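Andico packing pilot: progress report, end of July

Hi Rajkumari,

You asked for something you could read over lunch and pass along to the board if you felt like it, so I've kept the spreadsheets in the shared folder and I'm just going to tell you how it's going. Short version: the arm is packing, the people are still here, and I've spent more of your money on training hours than I said I would (more on that below, please keep reading).

Where we are

When I wrote in the spring we had the arm bolted down in the back room and not much else. It's now at the small-order bench doing office supply kits, which are the orders everybody on the floor used to trade away if they could. You know the ones. A customer opens a new branch and wants 200 identical little boxes of desk stuff, and somebody stands there for a whole shift dropping the same things in the same box until their shoulders lock up. We picked those on purpose. The items are small and light and the box is always the same box, and if a kit comes out wrong we catch it at the check before it's taped shut.

Kamrul Biswas is running the station. He's been packing with us for 10 years and he was, let's say, cool on the idea in the beginning! He's now the person the vendor calls when they want a straight answer. He teaches the arm by guiding it through the moves himself, and he has opinions about how a thing should be picked up that I'd never have thought of in my life. Long items get approached across the middle, flat ones from the side with the most free space, and you leave a gap between pieces on the table wide enough for the fingers to come down. Once he laid that out for the whole crew we stopped having so many stuck picks.
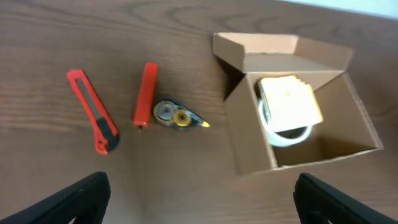 What still gives us trouble is anything thin. A single sheet, a flat envelope, a bookmark, forget it. The fingers close on nothing or they push the thing along the table until it's out of reach. We've taken those items off the arm's list for now and a person adds them at the check. Shiny things were a headache too in the first weeks. Yogesh Awasthi moved the overhead light and that took care of most of it, and he's asking for a proper diffuser, which I've put in the request at the end.

What it's changed for the crew

This is the part you said the board cares about, and it's the part I care about too, so I'll give it some room.

Nobody has lost hours. I promised that in the proposal and I'm holding to it. What has changed is what the hours are made of. There are 33 people on the floor across both shifts, and 7 of them have now been through Kamrul's training and can start, stop, teach and clear the arm on their own. Those seven rotate, two hours at the station and then off to something else, and I didn't plan for how much they'd like the rotation itself. Devendra Semwal told me his wrist has stopped waking him up at night. I can't put that in a chart and I'm not going to claim the arm did it, but I wanted you to have it.

On the other side of the ledger, it isn't all sunshine. The bench used to be a social spot, four people packing and talking, and now it's one person watching and waiting to step in. Aitana Carrasco said in our June sit-down that it's lonely and that watching makes her more tired than packing did. I think she's right. We've since moved the returns desk over next to the station so there's company, and she says that's better but not fixed. She also asked a question I couldn't answer, which was what happens to the pay grade if half the packing job turns into running equipment. I told her I'd bring it to you, so I'm bringing it to you! I'd like to have something to say to her before the fall.

We've also had grumbling from the late shift, and it's fair. Nearly all the training has been between 9 and 11 in the morning because that's when the vendor picks up the phone. The next round starts at 4 p.m. and Kamrul has agreed to stay for it, with the extra time paid.

Money

The equipment line is where it should be. The training line is over, as I said at the top. I had budgeted for people to learn the arm in a single morning, and that was me being optimistic. It takes most people three sessions before they stop reaching for the stop button every time it moves. I've covered the difference out of the travel line (we skipped the visit to the Galero site and did it by video), so the total hasn't moved, but I'd rather you heard it from me than found it in the numbers.

What's next

We're adding the Omus kits in the next stretch. They have more small pieces per box, so the order things go in starts to matter, with heavy stuff first and soft pads on top. Kamrul has already sketched it on the whiteboard. After that I want to try the mixed orders from Juška, but only on slow days and only with two people at the bench.

What I need from you: a yes or no on the light diffuser, an okay to move the late-shift training hours under the same line as the morning ones, and half an hour on the pay grade question, with Aitana in the room if you're willing. Any afternoon works for us, and come early if you want to see the bench running.

Thanks as always for your patience with my long emails.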